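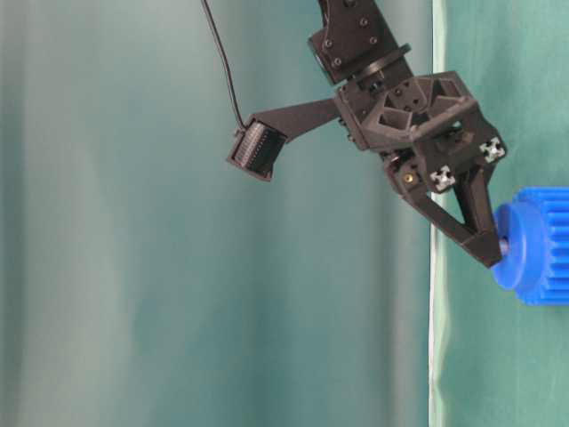 Bright blue plastic against teal-green cloth.

Cloth questions, answered by Genalyn

Hello! I'm Genalyn Ocampo and I run Skavero, which is me, a cutting table and far too many rolls of plain cloth. I cut and hem backdrop cloths for people who sell, sort, repair or photograph small things at home. The same questions land in my inbox over and over, so I've put my answers in one place. If yours is missing, write to me and I'll probably add it.

What do people use the cloths for?

All sorts! Plastic toys for the online auctions, buttons, beads, jigsaw pieces, model kits, kitchen bits and bobs. One customer lays out her entire fishing box on hers every February and won't let anybody near it. I use mine for sorting my son's building bricks as much as for photos (small pieces stay put on cloth, whereas on our kitchen worktop they skate off the minute you breathe).

Why teal-green? Isn't white the normal choice?

White is fine and I do sell it, but it shows every crumb and it makes a lot of phones turn the picture a bit grey. Teal-green is my own favourite. Black things stand out beautifully on it, and so do red, orange, yellow and cream. I started with one roll from Dela Peña to see if anyone would want it and I've been reordering ever since.

Will blue plastic get lost on it?

Bright blue is fine, I promise. A proper strong blue is far enough from teal-green that you can see where one stops and the other starts. Turquoise is another matter, and so is anything the colour of a swimming pool. For those, go for the oatmeal or the plain white.

What about black things?

Lovely. The one thing to watch is that black plastic can go to a solid blob in photos if the light is poor, and then all the little holes and screws and ridges disappear, which is a shame if you're trying to show somebody the condition. Move nearer the window before you start fiddling with settings. If you're still getting a blob, tap on the dark part of the picture on your phone so it brightens up a touch.

Which size do I need?

The small one is 18 inches square and does for jewellery, toy cars, cutlery, that sort of thing. The next one up is 22 inches, and I'd pick that if you're dithering, because you always end up wanting a bit more cloth round the edges than you thought. I can cut bigger, just email me the measurements. Please measure twice! I've had a few sad messages from people who mixed up inches and centimetres.

How do I hang it up so there's no line at the back?

Tape or clip the top edge to a wall or the back of a chair, let it drop in a gentle curve, and bring the rest forward over your table. Don't pull it tight. If you press it into the corner you get the crease you were trying to avoid. For flat things photographed from above, just lay it down and smooth it out from the middle.

Mine came with fold lines. How do I get them out?

Warm iron, on the back, slightly damp. If you hate ironing (hello, me too) hang it in the bathroom while someone has a long shower and most of the lines drop out by themselves. After that, roll it round a cardboard tube instead of folding it. The tube from wrapping paper is perfect for the small size.

Can I wash it?

Yes, 30 degrees, with similar colours. The teal-green can let go of a bit of dye the first time, so keep it well away from your white shirts. Line dry if you can. I don't tumble mine.

What's the Komevden range?

That's my name for the heavier cloths. They hang better and they don't ruck up when you slide things about, but they take an age to dry and they cost a bit more to post. If you're going to leave one out all the time, get the Komevden. If it has to live in a drawer, the ordinary weight will suit you better.

How do I get fluff and pet hair off?

Sticky roller. I've tried a damp rubber glove, too, and it's good on cat hair but leaves patches you have to wait for. Give the cloth a quick once-over before every session, as fluff on a plain colour shows up far more in a photo than it does to your eye.

Will your colour match the one on my screen?

Close, but I can't swear to it. Screens vary such a lot, and every roll is slightly different from the last. If you need two cloths to match, order them together and I'll cut them from the same roll. I'm also happy to post you a little swatch first.

How long does delivery take, and can I send it back?

I post within 2 working days. You can return anything unused in its first 22 days, except for cloths I've cut to your own measurements. If I've made a mistake with the size, that's my fault and I'll cut you another.

Can I collect?

You can, from the workroom in Ekska, up until 7 in the evening. Do message before you set off so I can have it wrapped and the kettle on.

Contact Skavero | Delivery and returns | © Skavero, Genalyn Ocampo | Back to top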